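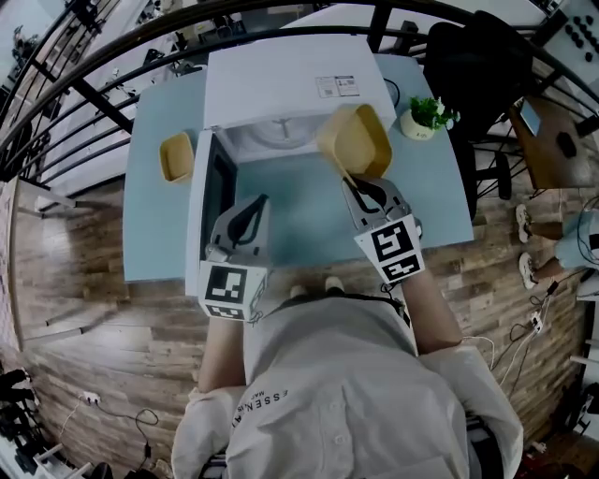 4. Setting up pose tracking in Kernum

Okay, software time. By now you should have Kernum installed and both hand-held grippers charged and paired (section 3 if not). I'm going to take you through the tracking setup the way I do it myself, including the bits where I always used to get stuck. Kernum is the part that takes your head view plus the marker cubes and works out where each gripper was at every moment, and everything later on – the cleanup, the training, the replay on the arm – leans on that.

4.1 Start a project

1. Open Kernum and choose New > Two-hand task.
2. Type a task name. Keep it short and plain, like "microwave_load". It ends up in every folder name and you'll be reading it a lot.
3. Under Output, pick a drive with plenty of room. I lost an entire morning to a full laptop once and I'd love to spare you that!
4. Click Create. You'll get an empty timeline with two tracks, Left and Right.

4.2 Tell it about the cubes

5. Go to Tracking > Markers and load the cube file that came with your grippers. There's one per hand.
6. Check that the left file is on the Left track. Kernum won't complain if you swap them, it'll just give you very strange wrists.
7. Set Minimum faces to 1 while you're learning. Wulan Manurung, who wrote the solver, keeps hers at 2 and gets cleaner paths, but she's also much better than I am at keeping her hands turned the right way.
8. Press Save and restart the tracker. Don't skip the restart.

Note: The cube file stores the marker size. If you print your own cubes, measure them with calipers and type in the real number. A cube that's a hair too small makes the gripper look farther away than it is, and you'll chase that error for days.

4.3 Do a test take

9. Press Record and hold both grippers up in view for a slow count of 10. Both track lights should go green.
10. Run through your task once at an easy pace. For a microwave task I like one hand minding the door and the other bringing the container in, so both tracks have something real to do.
11. Put the grippers down and press Stop.
12. Wait for the solve. A short take is done in up to 12 seconds on my machine. Yours may well be faster, mine is old.

CAUTION: Leave the microwave unplugged from the wall for the whole session. You only need the door.

4.4 Look at what you got

13. Drag through the timeline. Solid color means the cube was tracked, stripes mean Kernum filled in a gap by guessing.
14. Click any striped stretch and look at the picture for it. Nine times out of ten an open door or your own forearm was between your head and the cube.
15. If the stripes land while you're holding or letting go of something, redo the take. If they land on a plain reach through open air, I let them slide.

Error 291 means the tracker lost both cubes at once, usually when you look away from your hands. Look back down and it clears by itself. Error 2801 is the annoying one: the cube file doesn't match the project. Go back to step 5, reload both files, and do the restart you skipped in step 8. (I skipped it too.)

4.5 Send it on to Viltolico

16. Choose Export > Viltolico episode and tick Keep gap flags. The planner can use those flags to trust the guessed parts less.
17. Leave Smoothing on Light. Sherif Zaki and I tried Heavy for a while and it rounded off the small moves right at the door, so the planned path clipped the frame in simulation.
18. Open the episode in Viltolico and play it back at half speed before you record a whole batch.

If the playback looks right, go on to section 5, where we line up the gripper paths with the arm's own base.

Skornmont Kernum Set-Up Guide | Revised 25th March | Questions? Use the Help form inside Kernum | © Skornmont | Back to top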